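Brurgate shared workshop — arm bench notebook
Search the notebook
3 min read

July, evening session

Carried on with the simulation side before the real bench gets any closer to finished. The steel frame is up and bolted, the top is still at Marino waiting to be cut, so all the reach checks this month are being done in the sim.

Changed since last entry:
Control loop slowed to 100 Hz. It was at 200 and the laptop could not keep up once the camera views were open.
Table friction raised a little. Old value was a guess from Burton's notes and pegs slid when tapped.
Hand points straight down for the whole approach. No tilt until the basic pick is reliable.

Started with the approach to the peg, the small pale one with the blue top. The plan is to come down beside it, stop low, then shift across and close. Stop height is measured from the fingertips now. Last time I had it from the wrist flange and drove the fingers into the table.

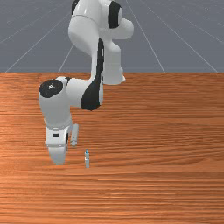
Sarnow wrote underneath that the stop height looks fine on paper but the sideways shift is asking for trouble, and that coming straight down over the peg with the fingers open would save a move. On the real bench a tall thin peg will go over at the first touch, and then we are chasing it with the camera.

Fair point. I kept the sideways version for one batch so there is something to compare with, then will try it from above. Batch is 2,000 tries with the peg start position shuffled each time. Set it going on the old desktop and left the laptop free.

Meanwhile, reach. The base is near the back edge of the table and I want to know how far toward the front the hand can go before the elbow straightens too much to be useful. Ran it out to the front with no peg loaded, fingers pointing down, and read off the joint angles.
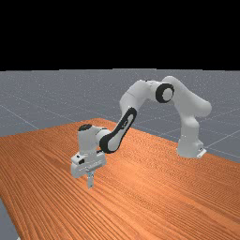 Shoulder and elbow both have margin left at that pose. Going by the log, the usable depth from the base center is 61 cm with the hand kept vertical. Past that the wrist hits its limit first — I had expected the elbow. So the cut size for the real top can stay as drawn, and the base plate holes do not need to move.

To do:
Approach from above, same shuffle, same batch size
Send hole pattern to Marino
Check the cable length from the base to the power supply, sim does not care but the bench will
Log finger gap along with joint angles

Batch still running at 9 pm. Left the desktop on, please don't switch it off.

Last updated: July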